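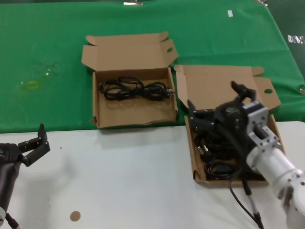
**Storage & Packing > Boxes > Cable boxes**

# Nendier cable box, brown, hinged lid

Plain brown cardboard box for leads. One lead per box or a bundle of the same sort, your choice. Lid is part of the box, folds back and stays out of the way while you're loading. Side flaps on the lid, round hole in the flap. That's the whole product really.

Sold by Flirken, flat packed, you fold them yourself. No tape needed for the box, no glue, no staples.

**Quick spec**

- Long side: 395 mm
- Depth: 82 mm
- Colour: brown outside, brown inside, no print
- Material: corrugated board
- Lid: attached, with side flaps
- Hole: round, in the side flap of the lid
- Supplied: flat
- Stock code: ask, the codes are being redone

Cables not included. Had that question twice this month.

## What goes in

Power leads mostly. A coiled lead with the plug on sits flat in the bottom and there's room left over. Loop it loosely, lay it in, plug at one end so you can see what sort it is when you lift the lid. Don't wind it tight round your hand and elbow, it comes out like a spring and you'll be fighting the lid.

A bigger bundle goes in too. Several loops of black cable on top of each other is fine so long as nothing stands up proud of the sides. If it does, split it over two boxes. Press the lid down on a high bundle and the front wall bows, then the tabs won't sit right again.

Watch the ends. A thin lead left hanging over the front edge gets trapped when you shut the lid. Tuck it in first.

Not for: anything oily, anything with a heavy transformer block, garden extension reels (too fat, people do try). 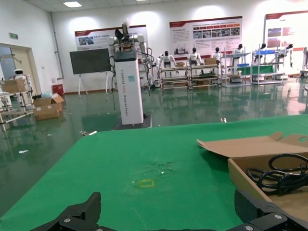

**Molier, Wednesday, October 23, 2019**

Stock update. 800 flat in the Molier store as of this morning, so no wait on normal orders. Next delivery is December. If you need more than we've got, say so now and we'll put your name on the December lot.

Small change on ordering: the old minimum is gone. Order one if you want one. Postage on one is silly though, so most people take a bundle.

The previous version without the hole is finished. There are 181 left over and they're going at the same price, just say "no hole" on the order and we'll pick from those first. Everything else is identical, they stack together on a shelf no problem.

## Folding it

1. Lay flat, inside face up.
2. Crease every line once before you start. All of them.
3. Sides up, ends over, push the tabs home.
4. Lid back as far as it goes, a couple of times, to loosen the hinge.
5. Flaps in last.

Do it on a proper table with a cloth or mat down. Works on a bare top too but the board slides about.

If a flap tears at the crease it was probably folded cold and dry, we see it more in winter. Let the pack sit indoors overnight befor you make them up.

## Loading a lot of them

Open boxes side by side, lids leaning back, go along the row. Keep the hole on the same side each time so they all face the same way when shelved. Leads in, ends tucked, lids down all at once at the end. Much quicker than one at a time.

Label on the short end, pencil is fine. Marker goes through to nothing but it looks scruffy when you change your mind.
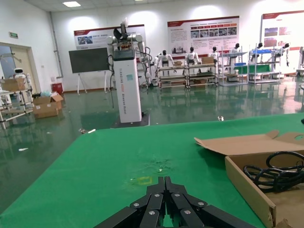

**Jääskeläinen, packing and stock, Flirken**

Few things I get asked, answerd in one go.

**Can I use it with the lid open?** Yes. On the bench the lid folds right back, long flap and all, and you can reach the cable from above. Give it some space behind.

**What's the hole for?** Hook a finger in to pull the flap out. Saves your nails. Some hang a tag through it, also fine.

**Stacking?** Shut, yes, up to shelf height. Open, no.

**Damp?** It's cardboard. Keep it off the floor of the shed.

**White ones?** No plans.

**Printed with our name?** Can be done on bigger runs, needs artwork and a few weeks. Ask before December if you want them for the new year.

**Returns?** Flat and unfolded, yes. Once it's been made up it's yours.

Orders through the Flirken trade counter at Molier or the usual form. Put box quantity and hole / no hole. Collection same day if you ring before lunch.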